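Lista de comprobación previa – pistas de tenis, club Brindholm
Revisión: jueves, antes de la apertura de puertas
Inspector: Leif Fogh
Responsable de pista: Laurențiu Voicu

1. Superficie de juego
Conforme, con observación. Fisura superficial de 31 cm detrás de la línea de fondo, pista 2, lado norte. Sin resalte al paso de la regla. Sellar antes de la fase previa del torneo. Líneas legibles en toda su longitud.

2. Postes y red
Conforme. Altura en el centro comprobada con la faja tensada. El cabrestante de la pista 2 retiene la carga, aunque la manivela presenta holgura. Retirar la manivela durante el juego y guardarla en la caja del juez de silla.

3. Silla del juez
No conforme. Falta el taco antideslizante de una pata trasera. Recambio solicitado a Beltrán. Silla fuera de uso hasta su colocación.

4. Vallado y lonas
Conforme. Lonas del fondo atadas con nudo corredizo, según lo pedido en la revisión anterior. Una brida partida junto a la puerta de jugadores, sustituida en el acto.

5. Punto de venta y avituallamiento
Conforme. Estantes anclados y sin oscilación al empuje manual. Mantener los envases ligeros en la balda superior y las bebidas en la inferior. Pasillo libre hasta la salida. 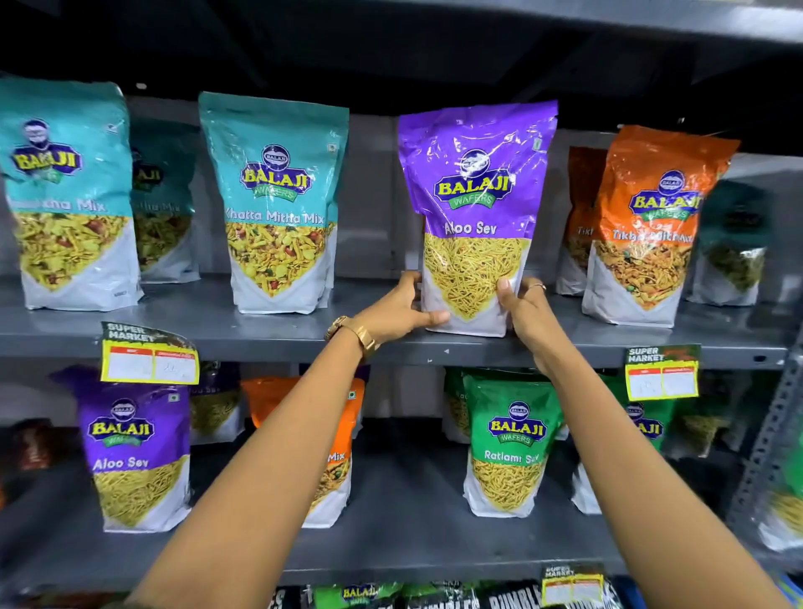

6. Iluminación
Conforme con reserva. Un proyector del mástil este tarda más de dos minutos en alcanzar el régimen. Wallow, como empresa mantenedora, debe revisar el balasto. No programar partidos nocturnos en esa pista hasta recibir el parte.

7. Botiquín y evacuación
Conforme. Hielo instantáneo y vendas dentro de fecha. El acceso de la ambulancia por la calle Onham estaba despejado a la hora de la visita – confirmar de nuevo la mañana del primer partido.

Pendientes: puntos 1, 3 y 6. El punto 3 impide el uso de la silla, no el de la pista. Voicu remitirá los partes firmados a Fogh.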